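Workshop Gallery: Blocks and Offcuts
Posted in August by the Sernia Woodshop

We've been meaning to put the offcut shelf on show for ages, and it has taken us 9 evenings to sort through it all (there were over 43 pieces, some of them older than the shop!). Most came to us from the Kateck yard when it cleared its back shed, and quite a few are far too handsome to end up as doorstops, so do have a good long look before you choose one for a project.

Dark reddish-brown block
Lovely arching grain towards the middle, and still a good shine on it. A few little nicks down one edge show paler underneath. 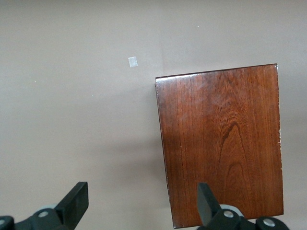 Still to come
The Ashour boards, once we've found room for them.

Last updated: August
Contact the woodshop | Back to top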